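Speaker notes – gripper comparison, Pravcombe meetup, August 29, 2019

Opening. Say who I am and who paid (Ullus lent the hardware, had no say in the talk). Ask who has bought a gripper on the strength of a video. Wait for hands.

The claim. Lau's sales sheet says their fingers will pick "anything in a bin". Kanyarat Chuensuk and I wanted to see what "anything" meant. Go slowly over the shelf layout, people always ask.
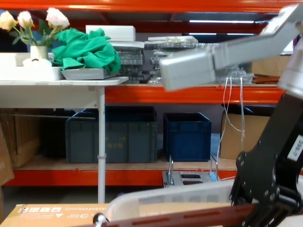
The arm by the orange shelving, bins on the lower level.

The numbers. 200 picks per gripper, two grippers, same arm. Fadar's controller for both. Don't read out the table. Point at the last column and say that five picks either way is noise, whatever the brochure calls it.

Soft pieces. Slow down for this part. Flat foam in a deep bin is a mean test – thin edges, odd outlines, everything leaning on everything else.

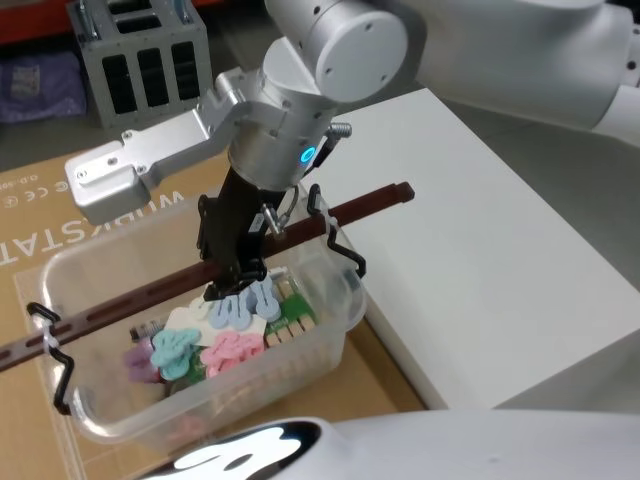
Parallel fingers need somewhere to go, and in a heap like that there often isn't anywhere. We logged 19 double picks with the Lau fingers. The vendor counts those as successes. I don't, and I'd ask the room whether they would.

If challenged on lighting: fair point, we didn't control it. Rerun planned for March.

Last slide: bring your own parts to the demo. Then questions.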